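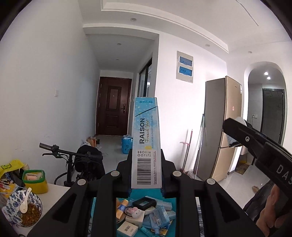

A pack of Raison French Yogo, barcode side.

I quit smoking 36 days ago, and since several of you have asked how it's going (hi, Estela, I got both your emails), I figured I'd use my corner of the newsletter to tell you.

Mornings are fine. I thought mornings would be the worst, but I make my coffee, feed the cat, and I'm out the door before I have time to think. The hard part is four in the afternoon. My old office in Udcombe had a back step where we all stood at four, rain or shine, and my hands still want to be out there. So now I take a walk to the post box on the corner, even when I have nothing to mail, and I chew on a cinnamon stick like some kind of cowboy. Kelly Cavalcanti put me on to those. She buys a big bag at the market and splits it with me!

Vicente Ocampo wanted to know about money, so I sat down and did the math. I was keeping a jar with what I would have spent, and then I got lazy about cash and moved it to a savings account, which I've named "New Couch." If I keep going, I'll have put away 3,768 dollars by this time next year. That's a very nice couch. It might even be a couch and a lamp.

Sleep has been strange. I had wild dreams the first two weeks, mostly about missing trains, and I woke up at three and ate cereal standing up. I've put on a few pounds and I've decided not to care until summer. My sense of smell came back too, and let me tell you, I did not need to know that much about the stairwell in my building.

I did slip once, at my cousin's birthday in Lirncombe. Half a cigarette, out by the cars. I felt pretty low on the drive home, but I called Hạnh Mai, who quit years ago, and she said to eat something, go to bed and keep counting from the same day. So I did, and I'm counting from the same day.

A few of us are going to start walking together at four, once the evenings get lighter in April. We'll meet by the library steps and go as far as the bridge and back. You don't have to be quitting anything. Write to me at the usual address if you want to come, and bring a cinnamon stick if you've got one.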